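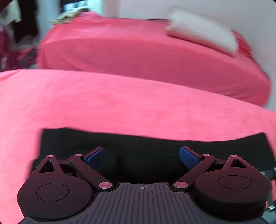
Rhun Yorath puts the usual mistake down to thread count, a number he says describes how tightly a sheet is woven and very little about how it will sleep.

The trade has been slow to agree. Kolari, a small mill that weaves plain cotton percale, prints fabric weight on its packaging instead. Its summer sheet is listed at 122 grams per square meter and its winter sheet at 138. The difference is mostly in the yarn, which is thicker in the heavier cloth.

Weave matters as much as weight. Percale passes each thread over one and under one, leaving a flat surface with many crossing points. Sateen floats the yarn over several threads before it goes under - the cloth drapes better and snags more easily.

Tavus, a finishing plant, tests both weaves for shrinkage over 30 wash cycles. Most of the loss comes in the first few. Fitted sheets suffer more than flat ones, as a small change in length pulls the corners off a deep mattress.

Yorath checks the hem first. He looks for straight stitching, a folded raw edge and elastic that runs the full perimeter. Thread count he reads last, if the label gives one.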